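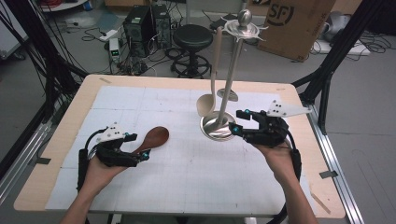 2021-04-25, kitchen chores, bench notes

Question for the week, put by Vimala: which kitchen jobs could a machine take over now, and which only look as if it could? Hanging up utensils is where I started. On paper it is dull work. You pick up a spoon by the handle, turn it, find the slot, let go.

Did the hanging by hand first with the two grippers, to learn what the jaws can and can't feel. The answer is very little. My fingers know when a hook has caught. With the grippers I go by eye, and the stand's pole gets in the way of half the views. Wooden handles are easier to hold than thin metal ones, which want to swivel in the pads.

Brian's count stands at 3723 attempts logged across all chores since October. He wants another 600 on hanging alone before we train again. I'd settle for 200 good ones with more variety in where the stand sits.

Bowls next. A bowl can only be taken by the rim, and a polished one gives the camera nothing steady to look at.
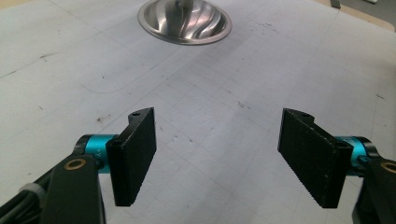 Page last changed by Rochelle Tuhiwai, 2 revisions

Cameron thinks we should go to matt bowls and be done with it. I disagree – people have shiny bowls at home, and Zostora will ask. Left open for now.

Timing: I can put away a small set by bare hand in about 15 seconds. With the grippers it takes far longer, and I am the one doing the thinking. So no, not yet for a kitchen. Shop-floor sorting, with the same part in the same place all day, is a different matter and I'd say it is nearly there. 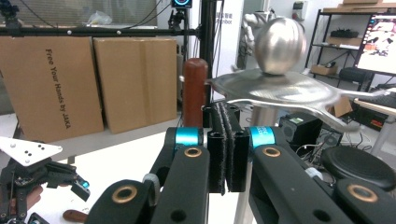
The part I can't judge is recovery. If a ladle slips off its hook a person catches it or picks it up without a thought. Settimio's script for the Kollell job stops and waits for help, and that is fine on a shop floor with someone walking past.

To do: check pads for wear, ask Brian how he scores a half-hung spoon, move the stand between runs.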